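How to bleed a radiator

If a radiator is warm at the bottom and cold along the top, it has air in it. Letting the air out takes a few minutes and needs very little kit. These steps are for ordinary water-filled radiators on a sealed system with a combi boiler. If you have an open system with a tank in the loft, the tank does the topping up and you can skip the part on pressure.

What you need

A radiator key (99p at the hardware shop in Flarkivham, and most others)
An old cloth
A small bowl or jug
A flat screwdriver, if your valves have a slot instead of a square peg

Before you start

Put the heating on and let every radiator warm up. Go round the house and feel each one, top and bottom, and write down the ones that are cold at the top. Then switch the heating off and wait until they have cooled. The water inside can scald, and on some systems the pump will pull more air in if it is left running.

Bleeding the radiator

Begin downstairs, with the radiator furthest from the boiler, and finish upstairs.

Find the bleed valve. It is at one end, near the top, and looks like a small square peg inside a round nut. Hold the cloth under it and keep the bowl close by.

Fit the key and turn it anticlockwise, a quarter turn at first. You should hear a hiss. Don't open it much further, as the screw can come right out and is hard to get back in with water behind it.

When the hiss stops and water starts to dribble, turn the key clockwise until the valve is shut. Nip it up gently. The valves are brass and the thread strips easily. Wipe the pipe and wall dry, as the water is often black and it stains.
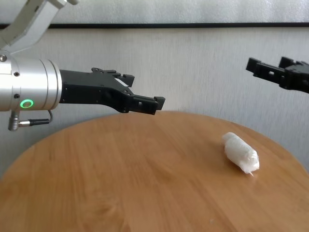 How often should radiators be bled?

Once a year is enough for most houses, before the cold weather starts. If the same radiator needs doing again within a month, have the system looked at.

Checking the pressure

Look at the gauge on the boiler with the heating off. Most should read between 1 and 2 bar when cold, but go by your own handbook. If it is low, open the filling loop slowly, watch the needle, and close it again when it reaches the right mark.

Turn the heating back on and feel the radiators again after half an hour.

Wayne Kettle, March 2020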